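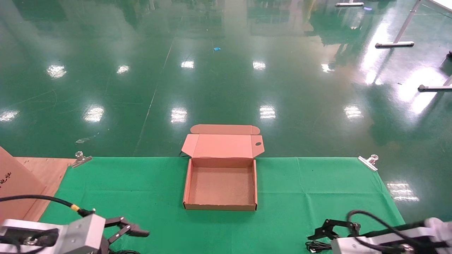
Mailer box with the lid up, on a green cloth.

Prurnach Wedding Speeches: data card

Maintainer: Agata Galli
Transcription and most of the arguments: Sandro Morelli
Last revised: 20/10/2019

What it is

Prurnach is a collection of 395 wedding speeches, typed out from recordings that couples or their families sent us. Every speech is in English. Each one is a plain text file with a short header, and the whole lot fits comfortably on the kind of memory stick you get free at a bridal fair.

It started because Sandro had to give a best man's speech, went looking for a decent pile of them to learn from, and found mostly templates with a gap for the groom's name. He gave the speech anyway. It's in here, as prurnach_0001, and he has asked that it not be used as a sample.

What's in a file

The header has speaker role, length in minutes, year, and whether the speaker was reading from notes. Roles are: parent, sibling, best man, maid of honour, one of the couple, other. "Other" is bigger than we'd like. It includes a neighbour, several bosses, and a celebrant who would not give the microphone back.

After the header comes the speech. Laughter is marked (L), applause (A), crying by the speaker (C) and crying by anyone else (CC). Long pauses get a full stop on a line by itself. Groans are marked (G), nearly always right after a (L) that the speaker supplied personally.

How it was collected

We asked through two reception venues, Ernska and Bae, who put our card in with the seating plan paperwork. Couples who said yes sent audio. We typed it up by ear and sent the text back to them for a read before it went in. About 90 couples asked for changes, usually to take out an ex. Those cuts are marked [removed] and we've kept no copy of what was there, so please stop writing in.

Names of people, towns and workplaces have been swapped. Names of dogs have been left alone.

Known problems

- Best men are over-represented. They volunteer.
- Almost everything was recorded between January and the end of one autumn, so there are more jokes about the heat than a fair sample would have.
- Minutes were rounded up by Agata and down by Sandro. We noticed this at file 200 and did not go back.
- The (C) and (CC) marks are unreliable where there was a baby in the room.
- Nothing here tells you whether a speech was any good. People have asked for a rating column. We would like to keep getting invited to things.

What it's for

Reading before you write your own. Looking at how people thank the caterers. Somebody at Skornier used it to work out how long a toast runs before the first (L), and we'd be happy to see more of that sort of thing.

Please don't use it to identify anyone, and don't lift a speech whole. The aunties talk to each other.

Changes in this version

Fixed the role on eleven files where the father of the bride was down as maid of honour. Removed a duplicate. Changed "programme" in the header to "order", as it kept confusing people's software.

Related items
Prurnach Engagement Party Toasts (unfinished)
Ernska Order of Service Wording
Bae Seating Plan Templates
Notes on marking up laughter
Sandro's list of songs to walk in to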